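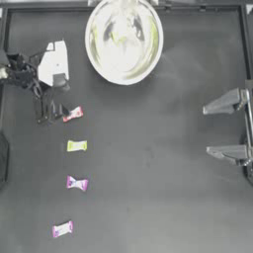
The office sweet bowl is the last honest institution we have, and I won't hear it improved. Tegwen Sayce wants ours restocked by rota, with a price list. I say four wrapped sweets and a big steel bowl are policy enough. Put the red and white one in first and people behave.

Colour does the work anyway. I've watched grown adults at Penry hold up a meeting over purple.

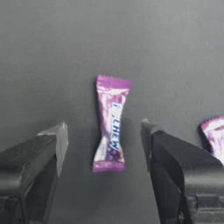 Grape, in my view, is a flavour for people who have never met a grape, and I'd still take it before lime. Ffion Vaughan disagrees, at length, usually with her mouth full.

Then there is the see-through dish party, who hold that you should be able to inspect your choices before committing.

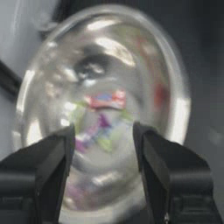
I can't go along with it. A sweet you've studied from your desk all morning has been half eaten already, and steel at least makes you get up and look.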